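9/1/21 — grippers, thin stick work

Carrying on from the pad comparison Henrik and I started in June. Question for the day was whether the hand-held pair is any better on thin round stock with the blue pads than it was with the bare fingers, and which of the two I'd trust for the Mostivton runs.

Before starting I checked the pivot screws on both. One on the left unit had backed out far enough to let the fingers close out of parallel. Nipped it up, no threadlocker, must remember to go round again with the proper stuff. Lewis has the small bottle.

Jaw travel zeroed against the Seidel block. Left came up straight away. Right gave an offset on first power-up and then a different one on the second, so I let it settle and took the third. Not happy with that. Ornella says the encoder connector on that unit was re-crimped and it may want doing again. Log number for the whole session is 406, both units under the same number, which makes the file longer than I'd like but keeps the timestamps together.

Bare fingers first. Picking a chopstick off a smooth top, the tips ride over it unless you come in almost flat, and then the stick rolls away from the second finger. I got it in the end by trapping it with the far finger and closing slowly. Six attempts, 2 clean. The others either rolled or came up at an angle and swung.

Pads on. Much less rolling. The stick stays put once both pads touch it and I can lift without slowing down. The trouble moves elsewhere: the pads are thick enough that I can't see the contact line from the wrist camera, and with sticks lying side by side I twice picked up a pair when I wanted one. Kai reckons a chamfer along the lower edge would sort it. He'll cut a set if I send him the drawing.

Grip force I left at the Stustard default throughout. There is room to go down. Holding one stick upright doesn't need anything like that much, and the thinner bendy ones will want less again.

Two-handed work is slower than I expected. The fingers aren't the hold-up, it's keeping both tools out of each other's view. If the right one comes in from low down it is fine. From straight across, the two bodies foul before the tips meet.

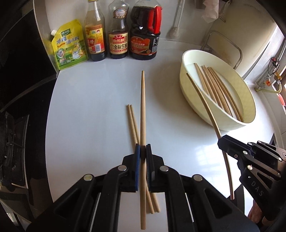

Chopstick in the padded fingers, DAS unit at right with the curved stick up to the basin.

Things to do:
Threadlock the pivots, both units.
Re-crimp the right encoder lead and repeat the zero 3 times cold.
Drawing to Kai for the chamfered pads.
Ask Lorena if the Skituritz controller can log force and jaw width in one file — at present I line them up by hand and it takes ages.
Repeat the bare finger picks on a matt surface. I only have the smooth top so far, and some of the rolling may be down to that.

Pads stay on for now.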